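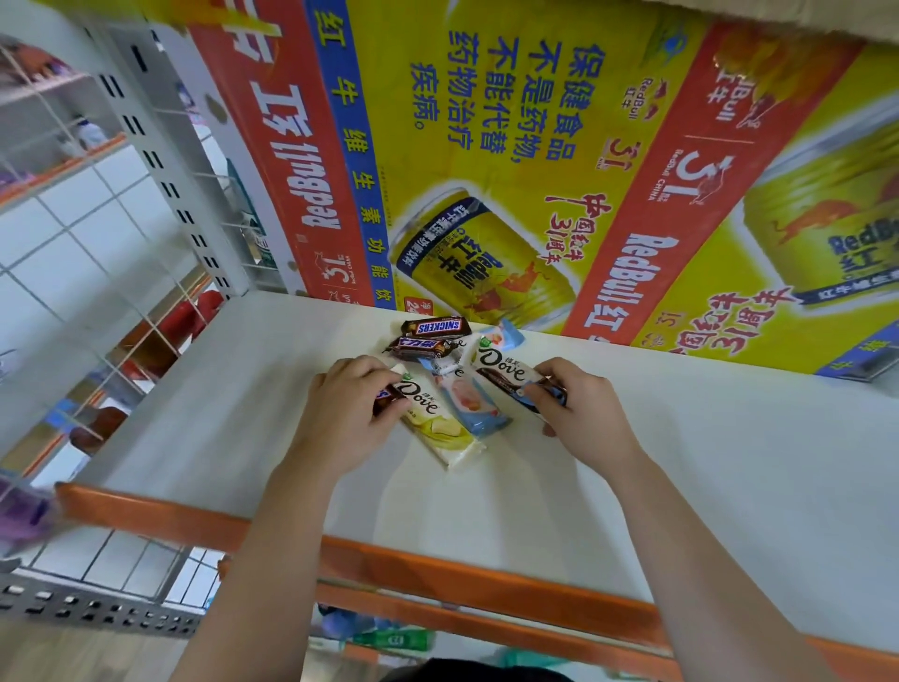 Figure 3. Arranging wrapped bars on a white shelf surface, seen from the head.

4.2 Length checks in the Dritora parser

The Dritora document server accepts files from clients and passes them to a parser process with reduced rights. The parser reads the object table first and reserves one buffer for every entry. In version 2.4 the size of this buffer comes from the header, but the copy loop uses the length which is stored in the stream itself. When the two values differ, the loop writes after the end of the buffer.

We tested this behavior with Kindetti, our file mutation tool. Starting from 20 valid documents, we produced 2279 changed files and sent each of them to a fresh parser process. A run was stopped after 250 ms if the process gave no answer. In 100 cases the process crashed, and all these crashes had the same return address on the stack. We therefore count them as one defect.

The reduced rights of the parser limit the damage, but they do not remove it. The process keeps an open channel to the Stunduvier log service, and this service trusts the length field of each message that it receives. We did not try to build a full attack over this channel – the test license did not permit it.

The defect was reported to the vendor on 11/11/2021. The correction proposed by Svend Sveinbjörnsson compares both lengths before the copy starts and rejects the file if they are not equal. With this correction none of the changed files caused a crash. The older Thygesen import module has its own copy loop and was not part of the test.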